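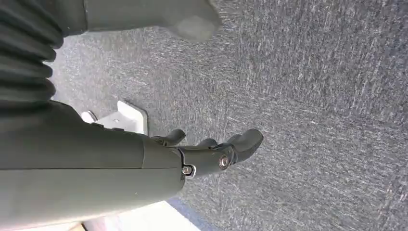

Step 3: Go over the gray carpet

Okay, carpet time! I used to skip straight to the vacuum and then wonder why mine still looked tired. Now I pick up anything bigger than a coin by hand first, then sprinkle baking soda and leave it for 15 minutes (I make coffee).

Vacuum slowly in one direction, then go back across the other way – gray shows every bit of lint, so the second pass is worth it. My neighbor Chunhua Kang swears by a rubber squeegee for hair, and she's right. Short pulls toward you, pinch up the fuzz, done.

Step 4: Edges and corners

Switch to the skinny nozzle and follow the baseboards all the way around.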